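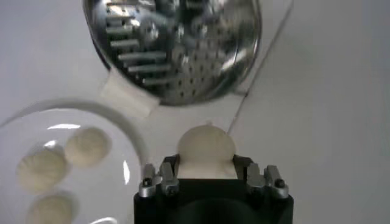

The fault showed up on a bun. A soft one, too.

Moges is a small kitchen automation firm with a rented unit at Umside, and for most of the spring its two-armed steaming rig did one dull job well. Pick a bun off the plate, put it on the tray, go back for the next. Then the grip went wrong.

It didn't drop them. It squeezed. The fingers are meant to stop closing when they feel the dough push back, and on some picks they carried on, a few millimetres too far. The log said everything was fine. The log said that 775 times over one test run, which is how the thing got missed for so long.

Buns don't complain. A wrist would. That's what worried the people at Tranano, who do the safety checks, and they asked for the rig to be stopped until somebody could say why. 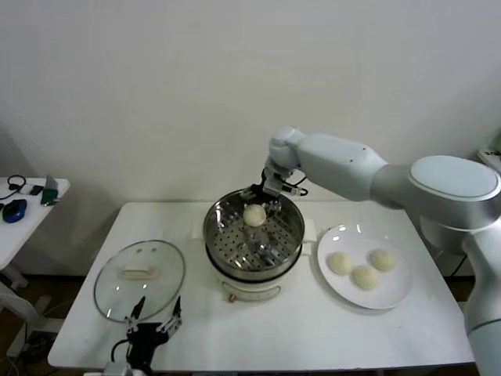 Kitchen and Workplace Safety

The why took 10 days. First guess was the finger pads. Swapped, no change. Second guess, the cable, on the idea that it tugged when the arm bent low over the pot. Also no, though it got re-routed anyway.

In the end it was software. An update in the controller, sold under the name Inda, had changed how often the grip reading was checked. If the arm was still moving when the fingers touched, the old reading got used again. So the gripper thought it was holding air, and kept closing. Only on a reach, never at rest, and all the bench tests were done at rest.

The fix is five lines long. The checking is longer: 1,000 picks with the arm moving, every one measured, and a hard limit on finger force that dosen't depend on the software at all. Tranano wanted that last bit from the start. Moges had it down as a job for October.

There's still the steam. A hot pot, a lid, two arms in reach of each other, and a stop button that was on the wrong side of the room when we visited. It's being moved. The rig runs at half speed till then, and no one reaches across the table while it's on.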